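Stitero Episode Summaries – README

Plot summaries for a cartoon about a vain wizard, his henchmen, and a kingdom that never learns to lock its gates. There are 835 entries, covering 38 seasons of Stitero and the spin-off, Nusov.

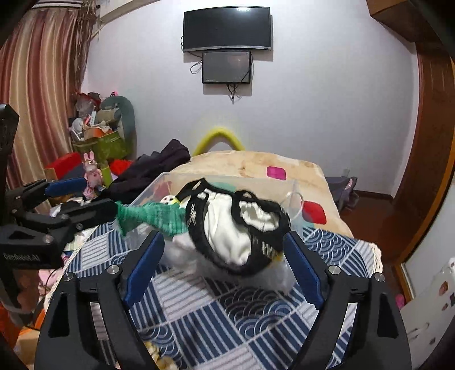 Pink rabbit figure, patterned tablecloth.

Fields: season, title, villain, summary, spoiler. The villain field says Vilent in most rows. He is defeated in all of them – twice by soup.

Known problems: 18 summaries stop before the ending, as the original fan site did. Season 4 spells the wizard's name three ways.

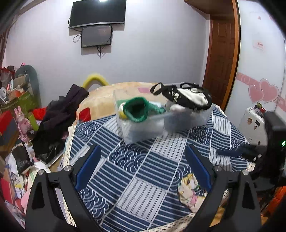 Two screens and a paneled door.

License: share freely, credit Naseri. Corrections welcome, theories about the soup less so.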